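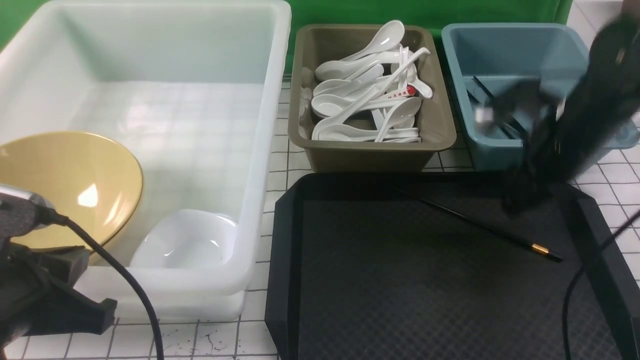
I started the Stesetti produce export table in my kitchen, on evenings when I should have been doing dishes, and it grew from there. It tracks shipments of fresh fruit and vegetables leaving one packing company, Furero, for buyers abroad, with one row per consignment. Most of it is cherries and asparagus, with some late onions nobody fought very hard to sell. If you want a picture of how I think about a consignment, take the big white plastic bin with the two bowls in it: the bin is one row in the main file, and each bowl is a lot with its own row in the lots file, joined on the consignment number. A consignment can hold a single lot or a whole crowd of them, so please don't assume one to one (I did, and had to redo all my totals in April).

What you get

There are 499 consignments and 28 columns, saved as plain CSV with commas and UTF-8. The lots file sits next to it. I also put in a little lookup file for the port codes, which are Furero's own and won't match anything you find elsewhere. This version is from May 2021.

consignments.csv – the main table
lots.csv – crop, variety, grade and net weight for each lot
ports.csv – the port lookup

Columns that will trip you up

ship_date is the day the truck left the Toledo warehouse. It is not the sailing date! I get this question more than any other.

net_kg is fruit only. gross_kg has the pallets and boxes in it, and for the older asparagus rows it has the ice too, so the gap between the two looks huge. It's fine, leave it.

inspect_code is blank when there was no inspection and 0 when there was one and the paperwork had no result. Spreadsheets love to turn those into the same thing, so read the column as text.

price_unit is per box for cherries and per kilo for everything else. I know. I kept it the way it came in, and there's a box_kg column so you can convert it yourself.

Where it comes from

I typed nearly 8 binders of shipping papers by hand, then checked the weights against the Akilard freight export, which covers the same consignments but has its own ideas about spelling. Where the 2 sources disagreed on weight I kept the paper figure and set weight_flag to 1. Where they disagreed on the destination I went with Akilard – those folks had to get the boxes there, after all.

Buyer names are gone. You'll see buyer codes like B07, and they stay the same through the whole file, so you can still follow one buyer's orders over time.

What I wouldn't use it for

Please don't treat this as a picture of the whole export trade. It's one packer with a few regular customers, and one bad cherry season pulls everything around. Prices are what was written on the invoice, before any claims for soft fruit, and I don't have the claims.

Still to do

Variety names in lots.csv need a good scrub (there are several spellings of the same cherry). I'd also like to add arrival dates if I can get hold of them. If you spot a typo, send me the consignment number and the column and I'll check it against the binder.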